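Mobile Platforms and App Development
Unit 4 handout: Permissions, background work and notifications
Thursday, January 21, 2021

Read this before the lab. The lab app is called Plusov and you should already have it building from Unit 3. If it doesn't build, fix that first, because nothing below will make sense without a running app.

Handouts and starter files are on the Grandbridge course page under Unit 4.

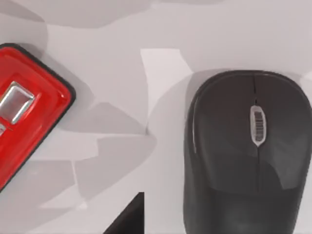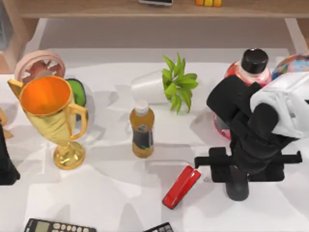

1. Permissions

An Android app runs in its own sandbox. It can't read your contacts, use the camera or get your location until it has the permission to do so. Every permission the app wants has to be declared in the manifest. Leave it out of the manifest and the request fails without showing the user anything.

Two groups matter for this course:

Normal permissions. Granted at install time. Internet access is one of these. The user isn't asked.

Dangerous permissions. Location, camera, microphone, contacts and so on. Starting with Android 6.0 these are requested while the app is running, and the user can say no.

Starting with Android 11 the user can also pick "Only this time" for location, camera and microphone. Your code has to check the permission each time it needs it. Do not store a "granted" flag in preferences. Several people did this last term and lost points for it.

Ask at the moment the feature is used. An app that asks for four permissions on its first screen gets refused a lot, and after a second refusal on Android 11 the system stops showing the dialog for that permission.

2. Background work

The system limits what an app can do when it isn't on screen. Doze mode came in with Android 6.0, and Android 8.0 added limits on background services. Phone makers add their own battery rules on top of that, and these differ from one maker to the next.

Use WorkManager for jobs that can wait, such as uploading a log or syncing a list. You give it constraints (network available, device charging) and it picks the time. The shortest repeat interval for periodic work is 15 minutes. Setting a lower number doesn't crash anything, it just gets raised to 15.

Use a foreground service for work the user knows is going on, such as playing music or recording a route. It must show a notification for as long as it runs.

Plusov syncs a list of 2,000 records from the Tradberg test server. Fetch them in pages of 1,000 or fewer. The server rejects anything larger with an error — read the error body, it tells you the limit.

3. Notifications

Since Android 8.0 every notification belongs to a channel. Create the channel before you post to it. Creating the same channel twice is harmless, so it's fine to do it when the app starts.

Once a channel exists, its importance belongs to the user. Your app can't raise it later. If you picked the wrong level while testing, uninstall the app and install it again.

4. Lab tasks

a. Add the location permission to the manifest and request it from the map screen only.
b. Handle refusal. The map screen must still open and show the default area.
c. Move the sync code out of the activity and into a Worker.
d. Post one notification when the sync ends, with the number of records changed. The starter data gives 154 on the first run and 84 on the second. If your numbers are different, check how you compare timestamps.
e. Run everything on an emulator with API 30 and again with API 26.

Hand in the project folder as a zip through Yurt, without the build directory. Include a short text file saying which parts don't work.

5. Reading

The permissions and WorkManager guides on the Android developer site. Skip the section on chained work, we get to it in Unit 6.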